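Kramer Publishes Good Practice Guide for Recording Hand-Held Gripper Work in Home Kitchens

Ganalville, Apr 2, 2024. Kramer has today published its first guide of good practice for teams that collect robot training data in private homes. The guide is free of charge and has 5 chapters. It was prepared together with the research company Jandska.

For the guide, the authors reviewed 3,336 recordings of small table and kitchen tasks, such as picking up chopsticks. Of these, 2,944 fulfilled all the rules and were accepted. 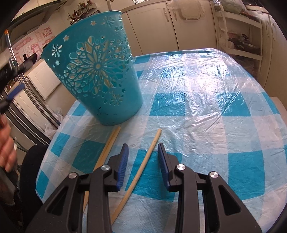

The first chapter treats consent. Every adult living in the home must sign before the recording begins, and each of them may withdraw the consent later. The second chapter gives rules for checking the finger pads and the joints of the gripper at the start of each session.

"A home is not a laboratory, and we do not want that people clean it up for us," says Siiri Väisänen, who led the writing of the guide. "But the rules for safety and privacy must be the same in every home."

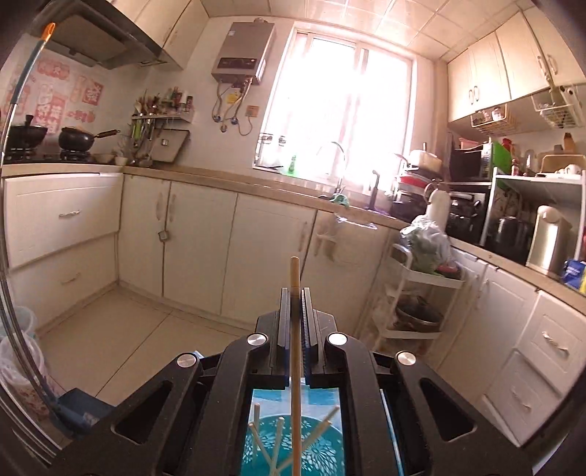
The remaining chapters deal with work near stoves, with labeling and with storage of the recordings. Zornen will begin to use the guide in September, in a program of about 600 homes. Comments on the text can be sent to the Kramer office in Ganalville.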